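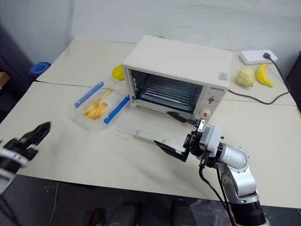

January, bench notes, household tasks station

Rewriting the station rules before the next block of runs. The old sheet was one page and everyone read it differently, mostly on the subject of resets. Lambros and I went through the logs from the last block and marked 54 episodes that can't be compared with the rest, all of them for setup reasons and none for anything the arms did. The oven task is the worst for this. With the door all the way down it takes up a good piece of the front table, and the fries container has to go left of the oven with its clips clear of the door. So the start state gets written down per task from now on, door position included, and "door open" means fully open, lying nearly flat.

Rules as agreed this morning (me, Lambros, Lucrezia). Colette still has to read them.

1. Start state. Each task has a card. The operator sets the table from the card, and a second person checks it before the first episode of a session and again after any break. Checking from memory doesn't count. Lucrezia wants the cards laminated, fine by me.

2. Extra items. Fruit and bowls are allowed on the back table if the card lists them. If it isn't on the card, it comes off. We had a long argument over whether distractors should move between episodes. Settled for now: they move every 63 episodes, and the move goes in the log with initials.

3. Power. The oven stays unplugged during any run where the arms are live, unless the card says it must be plugged in. When it is plugged in, timer at zero, and the operator says "oven plugged" out loud so the person at the stop button hears it. Cord goes behind the oven and never across the front table. Lefteris asked for a switched strip within reach of the stop station. Agreed, he will order one from Athanasiadis along with the cable ties.

4. Hands. No hands over either table while the arms are enabled. This includes the two-second fix where somebody nudges a container straight. Stop, disable, fix, enable. I've done the nudge myself and so has everyone else here. From this week it gets logged as a near miss, no blame attached.

5. Feet and floor. The person at the front table keeps both feet behind the tape. Loose cables on the floor get tied back or taped down before enabling.

6. Door contact. Grippers may pull the oven door by the handle or push it from the inside face. No pressing down on the door once it is fully open, the hinges aren't made for it. The Zadach group lost a door this way, according to Vangelis. If a finger ends up under the door, stop and back out by hand with the arms disabled. Don't try to drive out of it.

7. Table seam. The two tables have to be flush. Check with the steel rule before the first episode. If there's a step, fix the feet on the front table and leave the rear one alone, as the calibration refers to it.

8. Stopping. Anyone in the room can call a stop for any reason, visitors too. The operator doesn't ask why until the arms are disabled.

9. Discards. A bad episode is marked bad and kept. Deleting is for Colette only. Reason code is required, and "other" needs a sentence.

Open points:

— Speed limit with a second person near the table. Stornham uses a lower setting for this and Lefteris has their sheet somewhere. I'd like to copy it until we have our own number.

— Whether rule 1 needs a photo of the start state attached to each session. Lucrezia says yes. Lambros says the first recorded image already does it. I lean toward Lambros but we'd need to make sure recording starts before the arms move, and in the Flaker logger that isn't the default.

— Real food or plastic. The card should say which. Nothing that has been on the bench gets eaten, in either case.

Total for the last block stays at 1755 episodes in the log, with the 54 tagged and left in place. Lambros is writing the tag description.

To do: cards for the oven and bowl tasks (me), new tape line (Vangelis), strip order (Lefteris). Print the rules and take the old sheet off the wall when Colette has signed.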